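Fog Season, or How I Became a Person Who Talks About Dew Point

21 Jan 2026

We are on day 18 of fog. I know because I've been marking it on the calendar in the kitchen with a little gray F, and the little gray Fs have now eaten most of January, including my dentist appointment (which I drove to at a speed I could have matched on a bicycle).

If you've never lived in a valley that fills up with fog, let me try to explain it, because I did not get it before I moved to Zukach and I thought I was a pretty weather-savvy adult. I grew up in a place where fog was a morning thing. You'd see it on the ball field before school, it looked like a music video, and by second period it was gone. The sun came up and took care of it. So when my landlady, Tamara Anghel, handed me my keys that first September and said "you'll want a hobby for the fog," I laughed and asked her where the closest grocery store was.

I did want a hobby for the fog. I wanted several.

What happens is that cold air is heavy, and it slides down off the hills at night and collects at the bottom, and we are the bottom. Then a layer of warmer air parks itself on top like a lid on a casserole. There's a river, there's wet farmland, there's all this moisture with nowhere to go, and unless some wind comes through and knocks the lid off, it just sits. The winter sun is too low and too weak to burn through the whole thing. It gets a bit brighter at noon, like somebody turned on a lamp two rooms over, and then it gets dark again at four.

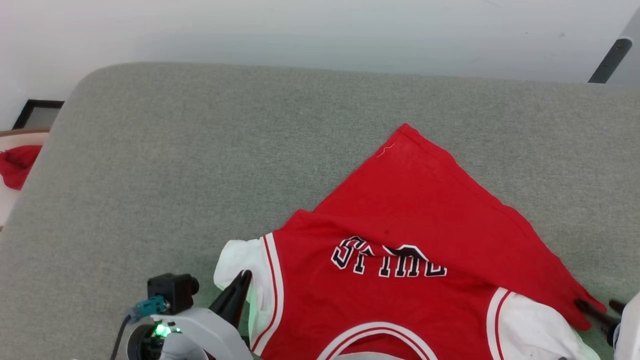
My first winter I took it personally. I had moved here in the fall for work and everything was gorgeous, golden hills, apples at the roadside stands, me on the phone to my mother bragging about the view. Then the view went away. For most of December I could see my mailbox and half of the neighbor's hedge. I'd hear a truck go by and never see the truck. Once I heard a whole conversation about a divorce from two people I couldn't see at all, and I stood there on the porch holding my recycling, not sure if I should cough.

It's the sound that still gets me, even now. I've read a few different explanations and they don't all agree, but something about that warm lid bends sound back toward the ground, so you hear stuff from way farther off than you should. The train crossing is on the other side of town from me. In fog it's in my bedroom.

The woman who finally straightened me out was Bronisława Jasińska, who taught earth science at the high school until she retired and now mostly teaches it to people in line at the bakery. I had said something dumb about the clouds being low. She said it wasn't the clouds being low, dear, it was me being in one, and then she drew the valley on the back of a bread bag with a ballpoint pen. Hills on both sides, arrows going down, a big scribble in the middle. "You are in the scribble," she told me. I kept the bread bag. It's on my fridge under a magnet shaped like a lobster.

She also told me the thing that changed my winters, and I can't believe I had lived here for months without it coming up. You can drive out of it.

The scribble has a top! If you take the Marinescu road up past the gravel pit and keep going, right before you get to 3000 feet you pop out. There's no fading. You're creeping along with your low beams on, gripping the wheel, and the gray goes white, and then it goes sort of gold, and then you're squinting like a mole in full blazing sunshine with the whole valley underneath you looking like somebody filled it with milk. The first time, I pulled over and cried a little. I'm not a big crier. I had a granola bar and cried and then took my coat off, because it was that much warmer up there. My car's thermometer had gone up so fast I thought it was broken.

So that's my hobby now. I go up. Sometimes it's just for twenty minutes on a lunch break, with a sandwich. There's a pullout near the top with a picnic table, and in January you will find half the town up there sitting in their cars with their faces tilted back and their eyes closed. Nobody says much. Lucian Crăciun from the hardware store brings a lawn chair and an actual bathing suit, and I respect that deeply.

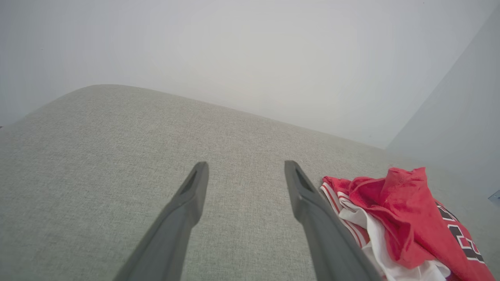
The weather station thing

Okay, so I said dew point in the title, and I should own up to this part.

Last winter my friend Yu-na Woo got tired of me texting her "do you think it'll lift today??" every single morning (she lives in an apartment with no view, I don't know why I thought she'd know) and she gave me a Sellora for my birthday. It's a little backyard weather station. You stick the outside part on a post and the inside part sits on your counter and tells you temperature, humidity, pressure, wind and the dew point, which I had heard on the radio my entire life and never once thought about.

It's pretty simple. Dew point is the temperature where the air can't hold on to its water anymore. If the air temperature comes down and meets the dew point, you get fog or dew or frost. So in the evening I watch the two numbers on my counter get closer to each other. When they're far apart I can plan something. When they touch, I go put the flashlight by the door.

I have become unbearable about it. I was at a dinner last month and somebody mentioned driving home, and I looked at my watch and said "I'd leave in the next half hour, the spread's only a couple of degrees." The SPREAD. I heard it come out of my mouth. Roxana Zamfir was sitting next to me and she put her fork down and asked if I was feeling all right. (She left in the next half hour, though. She had a clear drive home and has yet to thank me.)

I should say that I'm wrong a lot. The station only knows about my yard, and my yard is in a dip behind a creek. I've called fog for the whole town when it was really fog for me and two goats. Mrs. Jasińska says this is a normal stage and that the next one is buying a second station.

Driving in it, since people keep asking

My cousin is coming to visit and wants to know if she should be scared of the drive. A little bit, yes! Low beams only. I know it feels backwards, but the high beams just bounce off and give you a nice bright wall to look at. Roll your window down an inch at intersections and listen. Follow the white line on the right and don't drift toward the center one. If you take the 526 bus instead, sit up front, the driver talks to himself through the bad curves and I find it soothing.
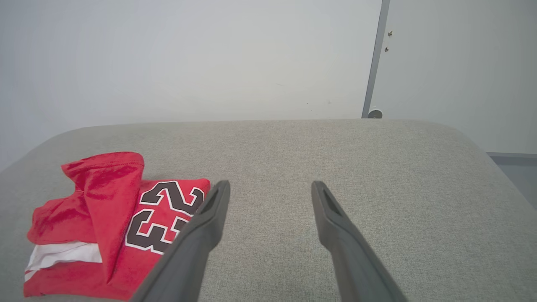 And leave early, and don't get mad at whoever is in front of you going slow. They can see exactly what you can see. I was that slow person for my whole first winter and the headlights behind me used to make my shoulders go up around my ears. Now I just pull off at the feed store and wave people by, and if the feed store's open I go in and look at the chicks.

The other road in is the one along Kakon Lake, and I'd skip it. The lake makes its own fog on top of our fog. I tried it once as a shortcut and spent 8 miles behind what I believed was a tractor, and when we finally got under a streetlight it was a man towing a hot tub.

Anyway, the pressure's been dropping since breakfast and there's supposed to be wind coming in from the west overnight, so I've got some hope. I went out at lunch and I could see the whole hedge, plus a piece of the neighbor's garage I'd forgotten was blue. Yu-na already texted to ask if I think it'll lift. I told her the spread was opening up, and she sent me back a picture of a lawn chair.

If it's clear tomorrow I'm washing the windows. If it isn't, I'll be up at the pullout around noon with egg salad, and there's room at the table.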